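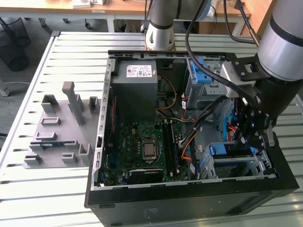
**Drakari Teardown Cell, Electronics Recovery Team**

Sunday, April 13, 2025

Open day, and my feet are sore, but I want this down before I forget who asked what. We had 197 people through the door by closing (the sign-in sheet says so, and I suspect a few families signed once for the lot of them). The tower was the big draw all day. Folks love seeing the guts of a computer, and the arm over the drive cage with its black gripper got more phones pointed at it than the big Morris press across the hall, which I'll admit pleased me!

Notes for whoever sets up next:

- The side panel stays off and the case stays flat on the slotted table, with the gray fixture plate to the left of it. People kept asking what all the little posts and blocks were for, so let's have a printed card by the plate in May.
- A very patient lady from Flotton wanted to know whether we wipe the drives. We do, over at Piretti, and I should have had their leaflet handy. The one with the WD Blue label, 1.0TB, is a good one to talk over, as people can read it for themselves when it's up in the air.

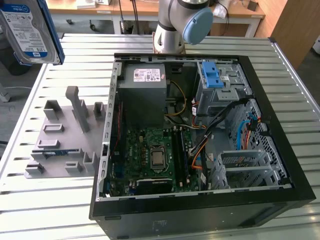 - Cables are still the hard part and I said so to anyone who would listen. The blue SATA lead and the yellow and red power wires sit right where the fingers want to go. One retired electrician and I had a lovely long chat about that and I missed my lunch.
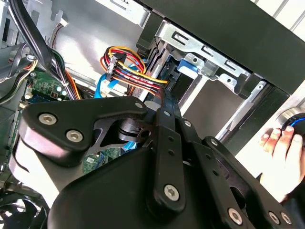 *Gripper view into the case, drive cage at upper right, hand at the right edge.*

Still to do: order 40 more visitor badges, and find the second extension cord.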